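I finally did it, you guys. I sorted my grandmother's recipe cards! All of them, a whole shoebox and then the overflow cookie tin, and I am so happy I could dance around the kitchen.

It took me six evenings. I started by date and gave up fast, because she hardly ever wrote one down. Then I tried sorting by main ingredient, and that worked beautifully until I hit the soups (what is the main ingredient of a soup with everything in it?). In the end I went with the way she cooked — weekday food, Sunday food, and food for when people are sick. It feels so much like her!

My favorite find is a lemon cake I had completely forgotten. Two lemons, five eggs, and a note in the margin that says "less sugar, Nurhan was right." So of course I called Nurhan Altıntaş, her old neighbor from Requena, and she laughed so hard she had to put the phone down. I'm baking it next weekend and she's getting the first slice.

I also love the dividers. I cut them from an old cereal box and wrote the labels in green marker, and they stand up so nicely. Next up is the drawer of cords and batteries, and I can't wait to give everything in there its own little spot too.

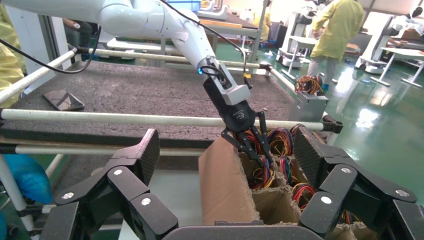

Colorful wires in a cardboard compartment.

If you have a box like this in your closet, please go open it tonight. And if you know how much "one coffee cup" of flour is, write to me! I have three cards waiting on that answer.

Contact | © 2026 Vascombe Kitchen Notes | Back to top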